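Leave the Old Plaster Alone

Against the skim coat as a default repair
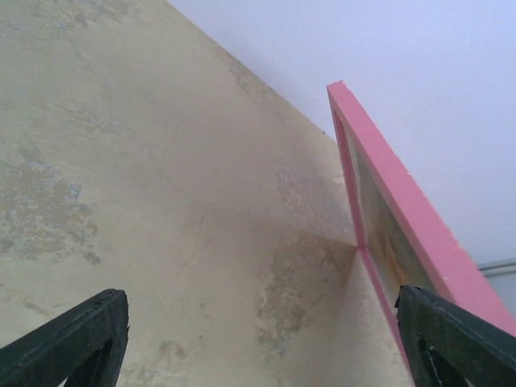
What a stained wall is telling you

A cream wall with gray-blue and tan patches, worn paint and rough plaster showing through is usually treated as a cosmetic fault. The standard response is a bonding primer, a skim coat and two coats of acrylic emulsion. I think this is the wrong response in most older rooms. A picture hung on such a wall, even one in a bright pink frame, does not suffer from the company. The wall reads as a surface with a history, and the picture reads as a picture.

My argument is mainly technical. The matter of taste comes second.

Discoloration in plaster has a small number of ordinary causes: salts carried by moisture, incompatible paint layers, tannin from lath, soot, and earlier repairs in a different material. These can look much alike from a few feet away. They behave very differently once sealed. A patch caused by an old repair will stay quiet under almost anything. A patch caused by salts will push off whatever is put over it, and a dense acrylic film gives it something to push against. Until the cause is known, covering the stain removes the only gauge the owner has.

I rent a ground-floor flat on Mellden Street, in a building with solid walls and lime plaster. A previous tenant's wall had been sealed and painted with a product called Rundeo, a washable matte. It looked flat and even for the first winter. By April the film had blistered along the lower third, and the plaster behind it came away with the paint when scraped. The adjoining wall, which had never been sealed, had stains of long standing and was sound when tapped. I draw the obvious conclusion, with the caution that one room proves little.

The cost of evenness

The quotation I received from Sondard for making the bad wall good listed 102 square feet of removal and replastering. The price of the finish was the smaller part. Most of the labor lay in taking off material that need not have been applied. Anyone pricing a skim coat should include the price of its eventual removal, and I have not yet seen an estimate that does.

There is also the question of what evenness is for. A smooth ceiling earns its keep: it reflects light, it is rarely touched, and defects in it are seen at a low angle by anyone lying in bed. A wall is partly covered by furniture, shelving and pictures. Treating both surfaces to the same standard is a habit of the trade, and it comes from new construction, where both are the same board.

What I would do instead

Tap the surface with a knuckle and mark the hollow areas in pencil. Brush off loose flakes with a soft brush. Date the outline of each stain and look at it again after two months. If the outline has moved, find the water. If it has not, consolidate the loose edges with limewash or thin lime putty and stop there. Hairline cracks can be left unless they open.

Pictures should hang from a rail or from fixings set in sound plaster, with a small gap behind the frame so that air can pass. A frame that sits tight against a damp wall will mark it and may pick up mold on the backing.

The usual objection is resale. An agent from Lloyd told my landlord that visible patches lower the asking price, and I have no reason to doubt it. Buyers have been trained to read flat paint as dry wall. That is a fault in how rooms are assessed, and it will persist while surveys give more space to decoration than to moisture readings. A seller who keeps those readings and shows them to the buyer has better evidence than a fresh coat of paint can supply.

Some walls do need replastering. Plaster that has lost its key over a wide area cannot be argued back into place, and a surface that sheds dust is a nuisance in a room where people sleep. Those cases can be identified by touch and by tapping. Color alone identifies neither.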